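4 Preparing and folding garments

This section covers shirts, tunics and other soft tops handled at the Dorkgate linen room. Trousers and bed linen are in section 5.

4.1 Before you start

1. Wipe the folding table and let it dry.
2. Check the care label. Anything marked for hanging goes on the rail and is not folded.
3. Fasten the top button, if the garment has one. Leave the others open.
4. Lay the garment face down, collar away from you.

Note: The Stokska folding board is 70 cm long and 50 cm wide. Use it for adult sizes only.

4.2 Spreading and smoothing

5. Hold the garment at the shoulders and lower it on to the table.
6. Smooth from the centre out to the sides with flat hands. Do not pull at the hem.
7. Deal with any long diagonal fold before going on. Lift the cloth on one side of the fold, draw it gently away and lay it down again. Pressing on the ridge only sets the crease.

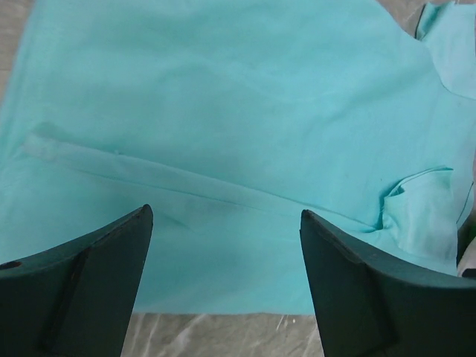 Turquoise cloth with a long diagonal fold
Two dark green gripper fingers in front

A turquoise top with a fold running across it at a slant needs step 7 first. Open out any bunched cloth at the side next, and leave the faint wrinkles until last.

8. Look over the cloth for marks. A faint greyish smudge is easy to miss near a crease, so check both sides of each fold.
9. Put marked items in the re-wash bin with a slip saying where the mark is.

Caution: Do not rub a mark with a dry cloth. Do not use stain remover at the folding table.

4.3 Folding

10. Place the board in the centre, top edge level with the bottom of the collar.
11. Fold the right side over the board, then turn the sleeve back down. Repeat on the left.
12. Bring the hem up to the collar and slide the board out.
13. Turn the garment over and stack it, collars all facing the same way.

Caution: Keep stacks below the line marked on the shelf. Taller stacks crease the bottom items.

If a garment will not lie flat after two attempts, send it to Arvo Nurmi for pressing, form 148.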